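Tulirum: Drink Container Deposit and Label Records

Data card, last edited 2/22/26

Summary

Tulirum is a table of 3000 records of drink containers bought for home use in the town of Bretstead. Each record covers one container and gives its stated volume, body material, closure type, deposit status and the disposal wording printed on the label. The records come from 200 households. The table holds 993 distinct products after merging.

The main use is checking whether the deposit status printed on a container matches the status in the Ekum register, the product list used by the return centers in Bretstead. Secondary uses are label wording studies and rough estimates of glass and plastic share by drink type.

Files

containers.csv – one row per container
products.csv – one row per distinct product, joined on product_id
households.csv – household size and housing type, no addresses
wording.csv – disposal wording as printed, with line breaks replaced by a slash
CHANGES.txt – edits since the first release

All files are UTF-8 with a header row. The decimal separator is a period. Empty cells mean the value was not recorded. The string "none" means the coder looked and the item was absent, for example a label with no disposal wording.
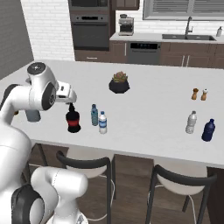

Dark soda bottle with a red band around the middle, on a white countertop.

Fields in containers.csv

record_id: integer, unique
household_id: integer, joins to households.csv
product_id: integer, joins to products.csv
volume_ml: stated volume, never measured
body: glass, plastic, metal, carton or other
closure: screw, crown, tab, cork or other
deposit: yes, no or unclear

Volumes printed in fluid ounces were converted to milliliters and rounded to the nearest whole number. The original unit is kept in products.csv under unit_printed. Where a label gave both units, the milliliter value was used as printed and no conversion was done.

Collection

Households kept a paper sheet for one week in December and entered each container when it was opened. Sheets were collected by Wayne Sawatzky and Lucie Ouellet. Containers opened outside the home were excluded, as were refills from a tap or dispenser. Multipacks were entered as separate containers.

Households also set aside the containers themselves. Label wording was transcribed from these, not from the sheets. Where the container had already been returned, wording.csv has no row for that record.

Coding

Kirsten Fehr coded body and closure. Riku Tanabe coded the same records separately, without access to the first pass. Disagreements were settled by Liette Beaulieu and are flagged in the column adjudicated. Most of them concerned coated cartons with a plastic neck, which are now coded as carton.
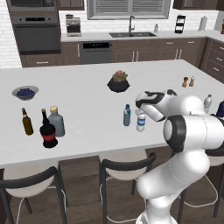 Amber and brown glass are both coded as glass. Color was recorded on the sheets but dropped from the release, as the two coders used the color names differently and the sheets themselves were inconsistent. Requests to restore the column should go through the issue tracker with a proposed list of allowed values.

Product merging

Two containers share a product_id if drink name, stated volume and body all match. Seasonal label designs are not treated as separate products. Flavor variants are. The merge script is merge_products.py and it is deterministic; running it on containers.csv reproduces products.csv exactly.

Known problems

Deposit status is "unclear" where the label was torn or where the mark was printed over the seam. These rows should be left out of any match against Ekum.

Seven households returned sheets with no volumes. Their volumes were filled in from the set-aside containers where possible and left empty otherwise. See the column volume_source.

The Geddes district is overrepresented. No weights are supplied – users who need town-level figures will have to build their own from households.csv, and the housing type categories are coarse.

December purchases probably contain more wine and sparkling drinks than other months. The table should not be used to estimate yearly totals.

Privacy

Household numbers were reassigned at random before release. Free-text notes were removed. Household size is capped at "6 or more".

Versioning

Row order is not stable between releases, so join on record_id. Records that are withdrawn keep their number, and the number is not reused. Corrections to printed wording need a legible copy of the label attached to the issue.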